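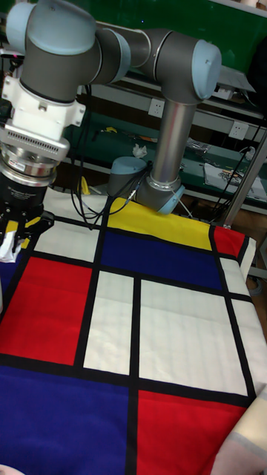 Session 4: Big Blocks, Plain Cloth

Weaving for Beginners, Brannigan Evening Courses, Room 122
Handout by Mayuree Jitpraphai

What we're doing this time

Color blocks! I've been looking forward to this one. So far you have all made narrow samples in one or two yarns, and they look lovely pinned up by the window. Now we start planning something you could throw over a chair or your knees, with rectangles of different sizes that meet at clean edges. Think of the Mondrian-style blanket, or an old checked picnic rug, or a kitchen towel with one fat stripe off to the side. All of them begin with the same question: which thread is on top, and where?

Stripes one way, stripes the other way

Stripes in the warp run the length of the cloth. Stripes in the weft run across it. Put both in the same piece and you get boxes, and in plain weave the boxes mix. A yellow warp crossed by a yellow weft gives you a solid yellow. A yellow warp crossed by a blue weft gives you tiny specks of each, and from across the room your eye reads a grayish green. I still find this exciting after years of doing it.

What plain weave will not give you is a pure red rectangle sitting right beside a pure blue one with both sharing the same warp. If you want that, there are a few ways to get there:

Tapestry. Each color of weft goes back and forth only inside its own area, and the weft is packed down until it covers the warp. Slow, very free, and a joy if you like deciding things as you go.

Clasped weft. Two wefts come in from opposite sides and hook around each other where you want the color to change. Quicker than tapestry, and you get a slightly wobbly line between the two.

Doubleweave blocks. Two layers of cloth that trade places. Crisp and handsome, but it takes more shafts than our table looms have, so we'll save it for the advanced group.

Joined strips. Weave long narrow bands and sew them side by side. Barrett Blackwood is bringing one of his to the next session and you will want to turn it over and study the seams.

Uneven is good

Beginners often make every rectangle the same size, and then wonder why the drawing looks like bathroom tile. Try one very large area, a couple of middling ones, and something small and bright near an edge. Leave plenty of plain background. Dark lines between blocks make the colors next to them look stronger, but they also pull the eye, so vary the thickness a little or leave some of them out.

Squint at your sketch. Turn it upside down. If one corner keeps grabbing you, either shrink it or decide that you like it!

Worked plan: a lap blanket

Sett: 12 ends per inch
Warp ends: 363
Width in the reed: a hair over 30 inches
Warp length: 3.5 yards
Warp yarn: 363 times 3.5 is 1,270.5 yards, so wind from a supply of 1,300

Do the multiplication before you go shopping. Running out of background color with a foot left to weave is a sad evening, and dye lots really do differ. Weft gets its own sum, and we'll work through that together on the board.

The Prikstead wool in the cupboard is good for this project — springy, forgiving, and it fills out beautifully once it's washed. The Gresotis cotton is smoother and shows every uneven beat, but the colors are wonderful and clear. Please wind a sample first whichever one you choose.

At the loom

1. Mark your block heights on a strip of paper and pin it to the cloth as you weave. Move the pin forward every few inches.
2. Measure with the tension off. Stretched cloth lies to you.
3. Change colors at the same side each time, and tuck the tail into the next shed.
4. For clasped weft, tug the join into position before you beat.
5. Angle the weft a little. If the edges are creeping inward, angle it more.

For next time

Bring three sketches on graph paper, one square to the inch or whatever scale you like, colored in with pencil or cut paper. One should use only two colors. Also bring a photo of a blanket, rug or scarf at home that has blocks in it, and have a guess at how it was made (check the back, that's where the answers are).

We'll warp in pairs, so wear something you can bend and stretch in. The drop spindles stay in their box until October.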